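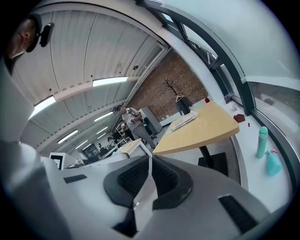 ## House rules for hand-held gripper sessions

I wrote the first version of these on 2022-02-10, after our third week of recording at Vernwood, and I've been fiddling with them ever since. Borrow whatever you like!

### Before you pick it up

1. Wipe the finger pads and squeeze the fingers shut a few times. If they stick, put the gripper back and tell me or Remo Tanner.
2. Check that both pads sit flush. A lifted corner will ruin a whole batch (ask me about the Sarketti batch sometime).
3. Let the room know you're about to record. People wander through, and they should get a chance to step away or say no.
4. Move drinks and spray bottles off the table you're working on. The window counter is fine for those.

### While you're recording

Keep your free hand out of the fingers - they pinch harder than you'd think. Move at the speed you'd use to hand someone a cup of coffee. I know it feels slow, but jerky clips get tossed at review and then you're doing them all over again.

Take a break every 60 minutes, even if you feel great. My wrist complained for days once because I skipped two in a row, and I'm still a little grumpy with myself over it.

One task per clip, please. If you drop something, leave it in and finish the task anyway. We keep the fumbles and tag them "recovered" or "failed" in the log.

### When you're done

- Write down the clip count and your initials. We got to 3775 clips before I made this a rule, and sorting out the early ones was no fun at all.
- Delete any clip where someone asked to be left out, and do it the same day.
- Put the gripper on its charger with the fingers open.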